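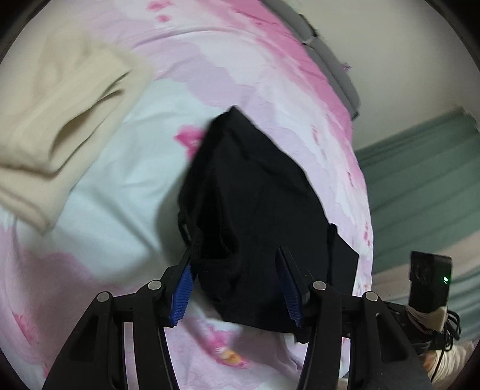

Callow Skin and Brow Rooms
Treatment room safety check, with comments
Checked by: Marlene Tremblay
Date: 19 Nov 2020

1. Patch test records
OK. Every mask and peel client since March has a signed card on file. Two cards had no product name written in. Guangming to phone both clients before their next visit.

2. Opened products labelled with date
Needs work. The Hemix clay mask and one tub of Wiramus cleansing balm had no opening date. Both thrown out. Date stickers are now in the top drawer beside the sink.

3. Expiry dates, unopened stock
OK. The oldest Cattaneo toner goes first. Please keep rotating to the front when a delivery comes in.

4. Spatulas and brushes
OK. Single-use spatulas in all rooms. Brushes soaked for 15 minutes after each client, and the timer is being used. Arturo asked if fan brushes could be done at end of day only. No, same as the others.

5. Linens and headbands
OK, one comment. Clean and used items are stored apart. Dark cloths still get folded in with the light towels in Room 3 and pick up lint, which then ends up in the mask. Fold and stack them separately.

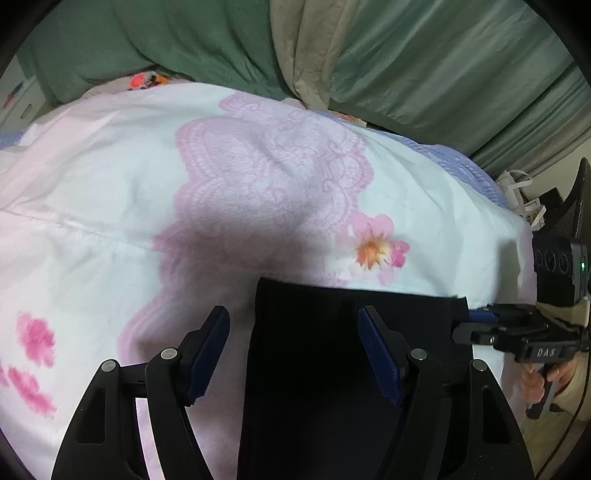 Black fabric laid flat.

6. Towel warmer
OK. Door seal wiped, tray emptied. Graziella noted the light flickers when the door is opened. Ubaldo will look at the bulb.

7. Steamer
Needs work. Scale in the 500 mL reservoir. Distilled water only, please. Not to be used on clients until descaled and run empty for 9 minutes.

8. Eyewash bottle
OK. Sealed and in date. Moved from the back hall to the shelf over the sink, where it was supposed to be in the first place.

9. Acid products locked away
OK. Key is with whoever opens that morning. Glycolic and salicylic stock matched the sheet.

10. Flooring and cords
Lamp cord in Room 2 crosses the path to the door. Taped down for now. Graziella to price a longer cord so it can go along the wall.

Items 2, 7 and 10 to be rechecked by Ubaldo Orlandini. Initial the copy on the staff room door once you have read it.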